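Grollance sets aside equipment money for hand-held grippers

Aug 14, 2019

Grollance has approved a two-stage plan for buying robotics equipment, with hand-held grippers coming first and robot arms left until next year. The decision was confirmed in a note to staff and suppliers this week.

The company, which fits out and services small offices, wants to automate some of its tidying and restocking jobs. It had asked for quotes on two complete arm systems in the spring. Those quotes came back higher than expected, and the purchase was put on hold while the plan was rewritten.

Under the new version, most of this year's money goes on grippers that a person holds and works by hand, along with the cameras, mounts and storage needed to record what they do. The recordings will be used to train the arms once they are bought.

"We were about to spend the whole budget on machines we had nothing to teach with," said Yamuna Arumugam, who runs the automation programme. "Doing it in this order means we can start now and choose the arms later, when we know what we want them to do."

The first order is for six grippers at £260 each, placed with Rirkora. A further £2954 has been put down for storage drives, spare finger pads, chargers and two carrying cases. Delivery is in batches, and the later ones are expected before the end of the autumn.

Spare pads take up more of the budget than the first draft allowed. Pankaj Singhal, who looks after purchasing, said the original figure had been based on one set per gripper per year. The supplier advised keeping more in stock, and the line was raised after a call with Bhatt, a maintenance firm that already handles the company's other workshop tools.

"Pads are cheap but the wait for them isn't short," Singhal said. "If you run out you've got people standing about. I would sooner have a box of them in the cupboard."

Singhal also asked for the grippers to be bought outright. A leasing offer from Lolidell was looked at and turned down, mainly over the minimum term, which would have run past the point where the company expects to review the whole scheme.

Work with hand-held grippers is being done in ordinary office space, among desks and shelving, so no money has been set aside for a separate test room. The earlier plan had included one, with new flooring and a safety fence. That part of the spending will be looked at again when the arms are priced. 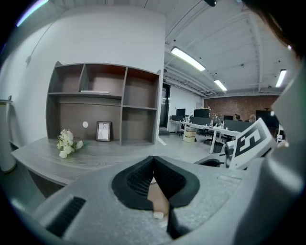
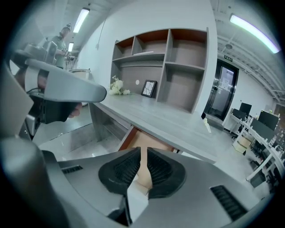
Hand-held gripper work beside the counter and shelving, with the office desks beyond.

Staff time is the largest cost not covered by the equipment budget. Arumugam said each department has been asked to release people for short sessions, and that the hours will be charged to the programme and not to the departments themselves. Team leaders had raised this as a concern when the first plan went round.

Fresh quotes for the arms will be requested in January. Suppliers will be sent a list of tasks and asked to price against it, including fitting, training and a service contract. The spring quotes left out servicing, which made them hard to compare.

The company has not said how much it expects to spend at that stage. Singhal said the sum would depend on whether one arm or two were needed, and on whether they would be fixed in place or moved between sites on a wheeled base.

Suppliers who want to be included in the January round should write to the purchasing office at Grollance. Those who quoted in the spring will be contacted directly and do not need to register again.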